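Ureck support – memory seating package, trial unit
Opened by: Mbali Radebe, Malabanan refurb bench
Assigned to: Said Sqalli
Status: waiting on customer

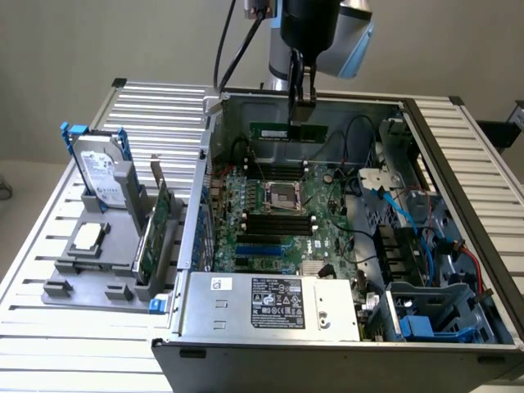 1. What the customer reports

Module gets carried to the slot, held upright very nicely, then pushed. Package says "seated." The Dell says otherwise, in beeps. Fault comes and goes on the upper row of DIMM slots and never on the lower one. Brochure promises "hands-free from day one." We are past day one and I have used both hands.

2. Tried before opening the ticket

Restarted the controller. Restarted it again, with feeling.
Re-taught the upper row. Good for 2 machines, then back to beeping.
Swapped modules. Same result.
Raised push force to 40 N as the manual suggests. The board flexed and I lowered it again.

3. Reply, Said

Thanks Mbali. Please leave the force where you had it. "Seated" in this version only means the gripper reached its taught height – it doesn't check the latches. I've asked for the word to be changed. Can you confirm the chassis is against the stop before teaching, and send the log from a failed cycle?

4. Reply, Mbali

Log attached. The chassis was 2 mm off the stop. The setup guide mentions the stop on the page after teaching, a bold choice. Re-taught with it pushed home, running a batch now.

5. Said

Guide passed to Vusumuzi Mahlangu for reordering. Keeping this open until your batch is through. Please note any beeps by slot number.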